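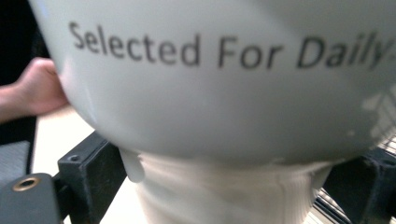 Visite de l'atelier de démonstration de Zisell, à Estgate

Arrivée à 9 h 30, badge, café, puis descente au rez-de-chaussée. Zisell y prépare les démonstrations qui servent à entraîner les bras de son client Skov. Le principe tient en une phrase : l'opérateur prend en main une pince équipée d'une caméra, exécute la tâche lui-même, et l'enregistrement sert ensuite de modèle au robot.

La pièce visitée est consacrée à la vaisselle. Le projet, baptisé Sanosska, a démarré en octobre et compte déjà 2 509 démonstrations retenues, pour un objectif de 4 000. Les essais jugés trop hésitants sont écartés - 213 le mois dernier. Un essai où la prise glisse peut être conservé si l'opérateur se rattrape proprement.

On nous a laissés essayer. La pince est plus lourde que prévu et le poignet fatigue vite. La difficulté vient surtout des surfaces courbes et émaillées : il faut approcher les deux doigts ensemble et serrer sans brusquer. L'autre main reste libre, et les débutants s'en servent beaucoup.

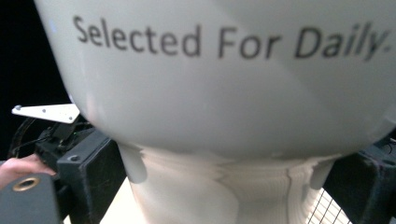 Les deux doigts de la pince de part et d'autre de la céramique blanche.

L'après-midi, nous sommes passés au poste de télécommande. L'opérateur y pilote un bras à distance avec deux manettes. C'est plus lent, et le geste perd en souplesse, mais les données correspondent exactement aux mouvements du bras. Zisell garde les deux méthodes : la pince à main pour le volume, la télécommande pour les vérifications.

Retour ensuite à la première table, pour parler de l'approche à vide, pince ouverte au-dessus du plateau. Cette phase est enregistrée comme le reste.

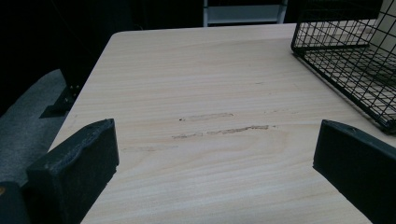 Informations pratiques

Visite sur inscription, par groupes de six, durée deux heures hors télécommande. Parking derrière le bâtiment, entrée côté quai. Prévoir des manches courtes ou bien retroussées pour les essais.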